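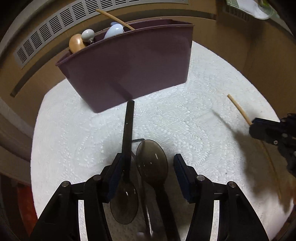 Public Comment on Pending Bills: Frequently Asked Questions

Ladden Legislative Information Desk
Last revised February 2019

Who can submit a comment?
Any resident of the state aged 16 or older. Businesses and associations may also file, but the comment must carry the name of one person who is authorized to sign for them.

Do I have to be registered to vote?
No. The form asks for a home address only to match the comment to a district.

When does the comment period open and close?
It opens when a bill is assigned to a hearing and stays open for 30 days. If the bill is amended during that time, the period is not extended unless the chair orders it. The order is posted on the bill's page under Notices.

What happens if a bill is moved to the floor early?
Comments already filed stay in the record. Comments filed after the move are accepted until the original closing date, but they are marked Late and are not included in the packet given to members before the vote.

How do I file?
Online, through the Nulau portal, or on paper. Paper comments use Form 1032 and must arrive by the closing date. A postmark is not enough. Fax is no longer accepted.

Is there a length limit?
Online comments have no limit. Paper comments are limited to 2 pages, single-sided. Attachments count toward the limit, except for maps and tax tables.

Can I comment on a tax or spending item inside a larger bill?
Yes. Enter the section number in the Subject field. Comments with no section number are filed under the bill as a whole and may not reach the staff who handle that section.

Are comments public?
Yes. Your name, city and comment are posted. Street address, phone number and email are removed first. To ask for your name to be withheld, check Box C and give a reason. Requests are decided by the records officer, Vendula Murín, and her decision can be appealed in writing.

Can I change or withdraw a comment?
You can replace it any time before the closing date. The earlier version stays on file – it is listed as Superseded. A comment cannot be withdrawn after the packet has gone out.

The portal says my bill number is not valid.
Enter the chamber letter first, then the number, with no space. Bills from the August special session have an S at the end.

Where can I read comments on older bills?
Comments filed before the move to Nulau are kept as scanned files in the Dierckx reading room. They are not searchable by name. Bring the bill number and the session year.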